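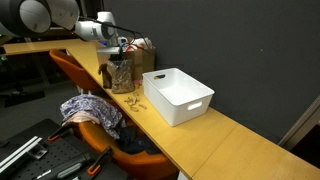

The gripper over the snack bag, with the bin waiting on the right.

I've been swapping grippers on and off the same arm for most of the spring, and I've come around to an opinion that has already lost me one argument at work: stop buying grippers off the payload number. I mean it! The payload number is the first thing on every spec sheet and the last thing that has ever caused me trouble.

Look at what's on that desk. There's a clear bag of something crunchy, a fuzzy brown plush toy, an open cardboard box and a patch of little tan pieces lying loose on the wood. Any gripper I've ever bolted on could lift the bag. Lifting is the easy bit. The hard bit is closing on a gathered plastic top that changes shape the moment you touch it, and then letting go of it over the bin without the plastic clinging to a finger pad (I have watched that happen more times than I'd like).

We had two candidates this round, the Bandska and the Hoshino. The Bandska is the strong one, and it's lovely on anything with corners. Boxes, bins, blocks, no complaints. Give it a soft bag, though, and it either squeezes like it's mad at the thing or slides right off the top. The Hoshino is weaker on paper and feels a little cheap in the hand, and I'd still take it. It has softer pads and you can set the closing force in small steps, and those two boring features got me further than all the muscle in the other one.

I ran 70 bag picks with each. The Hoshino got 63 into the bin. I'm not going to print the Bandska's score, partly because I kept fiddling with its settings halfway through and the number wouldn't be fair to it. Take that as you like.

Now the price. The Hoshino was $2530 with the mounting plate, and a coworker told me that was silly money for something that can't hold a full paint can. Sure, but when did we last need to move a paint can? Our jobs are bags and toys and odds and ends. I think people shop for the heaviest thing they can imagine picking up, the same way folks buy a pickup truck for the one couch they'll move in ten years.

My other gripe is cables. It took me 5 tries to get the cable slack right on our setup, and neither manual said a word about it. Too tight and the wrist fights you, too loose and it drags through whatever you've laid out. I'd trade a page of force curves for one decent drawing of where the cable should go.

Small loose stuff still beats both of them, by the way. I'm trying the Avura pads on that next, and I'll probably have a whole new set of complaints by September.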